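**Folding chunky jumpers: flat, rolled or the envelope?**

**clurnik_knits**
Right, I need opinions! I've finally moved into a place with one proper chest of drawers (three drawers, none of them deep) and I've got far more jumpers than sense. The thin ones are fine. It's the big woolly roll necks that are driving me up the wall. I fold them flat, they look lovely for one night, then I pull one out and the whole drawer comes with it.

What do you all do? Roll? Fold in thirds? I can't hang them, I've had the shoulder bumps before and never again.

**Odora_Jen**
Roll them! I've rolled mine for years and you can see every single one when the drawer's open. Arms in, fold in half longways, roll from the hem up to the neck. Brilliant for 100% cotton ones too, they hardly crease.

**wardrobe_moth**
Got to disagree on rolling for anything chunky. A fat roll takes up more depth than a flat fold and you said your drawers are shallow. Mine used to catch on the top rail every time I shut it. Also the ribbing on the outside goes wavy if it sits like that all winter.

**Odora_Jen**
> the ribbing on the outside goes wavy

Never had that, and I've got a cable knit that's older than my marriage. Maybe you're rolling too tight? It should be a loose sausage, you're not packing for a submarine.

**wardrobe_moth**
Ha, maybe I am a tight roller. Still, depth is depth!

**tallandwoolly**
Envelope fold for me. Lay it face down, fold both sides in to the middle with the sleeves running straight down, then bring the bottom up and tuck it inside the top part. It stays shut when you lift it, so no avalanche. I do it on the bed with the duvet pulled flat because the floor is all dog hair.

Only fiddly bit is a big collar.

**clurnik_knits**
Ooh, the tuck sounds promising. The collar is exactly my problem though! Do you fold it down first, or leave it sticking up at the top?

**tallandwoolly**
Down first, towards the back, so it ends up inside the parcel. If it's really thick I leave it up and let it flop over the front of the drawer. Makes it easy to find in the dark at 6am.

**Atinga**
I'm firmly in the leave-it-up camp. A folded-down roll neck gets a hard line across it, and then you look like you've been wearing a napkin ring. I had a go with this lot last December when I sorted the whole cupboard and I've stuck with it ever since, so here's my way, for what it's worth.

Spread it out on the bed first, properly spread, and smooth it from the middle outwards with your palms. Don't tug at the sleeves. Fuzzy yarn clings to itself and if you pull you'll stretch one side and never get it even again. I love this stage, especially with a really bright colour, it cheers the whole bedroom up on a grey morning.

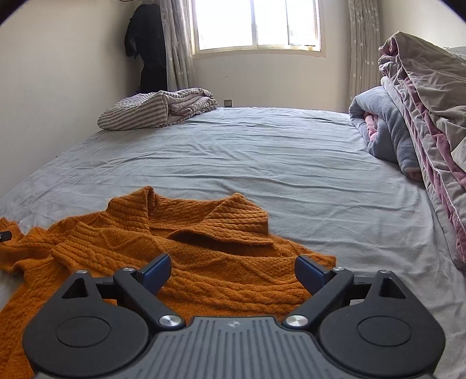 Then sleeves across the back, one over the other, at 90 degrees to the body. Sides in a bit, and fold from the hem upwards in two goes, stopping just under the neck. The collar sits on top of the stack like a little handle. Stand them up in the drawer with the necks all pointing the same way and you can flick through them like records. It's so satisfying!

**wardrobe_moth**
"Like records" has sold me, and I came in here to argue. Do they not slump over when you take one out?

**Atinga**
They do if the drawer's half empty. I stuff a scarf in the gap. Shoebox lids work as well if you stand them on end.

**Odora_Jen**
So... it's nearly a roll, just squarer 😄

**Atinga**
I'll allow it.

**stisel_attic**
Late vote for a plain old pile on a shelf, no tricks. Heaviest at the bottom, and never more than you can lift out with both hands. I think standing knitwear on its edge is asking for droopy hems, but I've no proof and my other half does it with all of hers.

Whatever you pick, put some cedar in and give them a shake outside before they go away for the summer. Moths got two of mine and I'm still cross.

**clurnik_knits**
Oh no, your poor jumpers! Cedar is on the list.

Update: tried tallandwoolly's envelope on the thin ones and Atinga's stand-up fold on the roll necks. The middle drawer shuts!! Bottom one still needs a knee. Next question is where on earth the cardigans go, do you button them first or not?

**tallandwoolly**
Button them. Top and bottom at least.

**Odora_Jen**
Never button them, life's too short. Roll them!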